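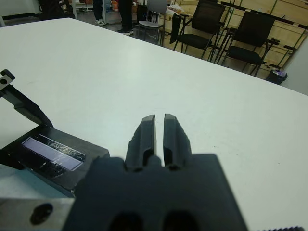 4.2 What the wrist view does to the policy

I went into this part of the study pretty sure that more camera would mean more success, and I was only half right. We trained on 2,434 demonstrations, all recorded on the Mistar arm, and then held out 900 for the offline numbers. Every policy got the same action head and the same training budget. The only thing we changed was what it got to look at.

Figure 3. Wrist camera view with the gripper empty and nearly closed over the white table. The fingers point toward the far edge, and the upper part of the view takes in the floor, chairs and the lower legs of two people.

The trouble is in that upper part. When the wrist tips up, the camera picks up a good slice of the room, and the room changes all day long - chairs move, people walk by. Tâm Lã spotted it first, while she was plotting saliency maps for something else entirely (thanks, Tâm!). Our baseline was putting a surprising amount of weight on stuff past the table edge, and the habit got worse the longer we trained.

So we tried the dumbest fix we could think of, which was to mask everything beyond the table edge before the encoder sees it. I didn't expect much. But the masked policy held up far better in the evening runs, when the room looked least like the training data, and it lost nothing I could measure during the day. Random crops helped too, though less, and they made the final approach jittery. Efa Penry reran the crop condition with 10 new seeds and got the same jitter, so I'm fairly comfortable blaming the crops.

One wrinkle is that masking needs a decent guess at where the edge is. We used the Sellero segmenter without any tuning, and it drifts when the tabletop has bright reflections on it. We come back to that in Section 5.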